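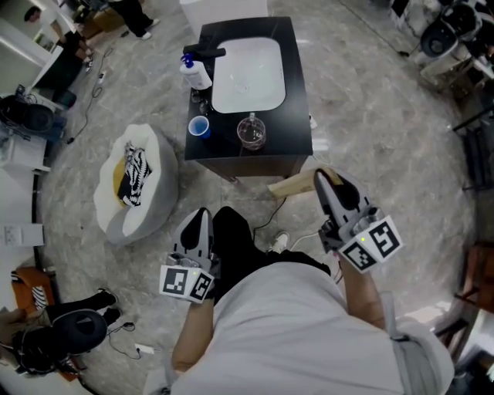
Waschtisch dunkles Holz, schwarze Platte, weißes Becken. 

18. April 2022

So, kleiner Thread zum Thema hartes Wasser. Weil ich seit dem Umzug nach Vurnton nur noch Kalk kratze und mir jeder was anderes rät. 1/

Vorher: weiches Wasser, nie drüber nachgedacht. Wasserkocher sah nach zwei Jahren aus wie neu. Jetzt: 13 Tage und der Boden ist weiß. 2/

Schwarze Armaturen sind bei hartem Wasser übrigens eine Pest. Jeder Tropfen ein Rand. Wer gerade ein Bad plant und über 14 Grad dH wohnt - nehmt gebürstetes Metall. Bitte. 3/

Härte steht beim Versorger auf der Seite, meist als PDF drei Klicks tief. Bei uns: "hart". Keine Zahl. Angerufen, 8 Minuten Warteschleife, dann kam die Zahl per Mail. Immerhin. 4/

Was ich probiert hab, Reihenfolge chronologisch, nicht nach Qualität:
Essig. Zitronensäure. Der Entkalker von Geerts. Magnetdings fürs Rohr (ja ich weiß). 5/

Essig: geht, stinkt. Greift Dichtungen an wenn mans übertreibt. Bei mir hat nach dem Winter der Perlator getropft, ob das davon kam keine Ahnung. Für Naturstein sowieso verboten, auch Zitronensäure!! Marmor ist Kalk. Der löst sich mit. 6/

Zitronensäure: mein Favorit. KALT ansetzen. Heiß gibts Calciumcitrat und das kriegt man dann gar nicht mehr runter. Hab ich im Wasserkocher gelernt, der ist jetzt im Wertstoffhof. 7/

Ich kauf die Säure als Pulver, 500 Gramm Beutel, reicht ewig. Zwei Esslöffel auf einen Liter, halbe Stunde stehen lassen, gut nachspülen. 8/

Geerts: funktioniert, riecht nach Schwimmbad, kostet halt. Für den Duschkopf okay. Für alles andre seh ichs nicht ein. 9/

Magnetdings: 100 Euro. Kein Unterschied. Nächstes Thema. 10/

Enthärtungsanlage hab ich im Oktober mal anfragen lassen, Firma Marus. Angebot war freundlich und vierstellig, dazu Wartung und Salz schleppen. Als Mieterin eh sinnlos, der Vermieter hat auf die Mail bis heut nicht geantwortet. 11/

Was wirklich am meisten bringt ist leider Abziehen. Gummilippe in die Dusche hängen, nach jedem Duschen einmal drüber. Waschbecken mit altem Handtuch trocken wischen. Dauert keine Minute. Mach ichs immer? nein 12/

Perlatoren einmal im Monat abschrauben, in ein Glas mit Säure, fertig. Wenns klemmt: Lappen drum und dann erst die Zange, sonst Kratzer. Die aus der Vullska-Serie brauchen so einen kleinen Plastikschlüssel, der liegt in der Packung und man schmeißt ihn natürlich weg. Gibts einzeln nach, 13 Tage Lieferzeit. 13/

Nachtrag weil gefragt wurde: nein, Kalk im Trinkwasser ist nicht ungesund. Sieht im Tee nur doof aus. Dieser Film obendrauf - bisschen Zitrone rein, weg. 14/

Nachtrag 2: Spülmaschine auf die richtige Härte einstelln, steht in der Anleitung. Meine stand auf Werkseinstellung, die Gläser waren schon milchig. Teils Kalk (geht ab), teils Glaskorrosion (geht nicht ab). 15/

Falls jemand einen Duschkopf kennt, der länger als ein Jahr durchhält, gerne drunter schreiben. Muss jetzt los, Termin. 16/16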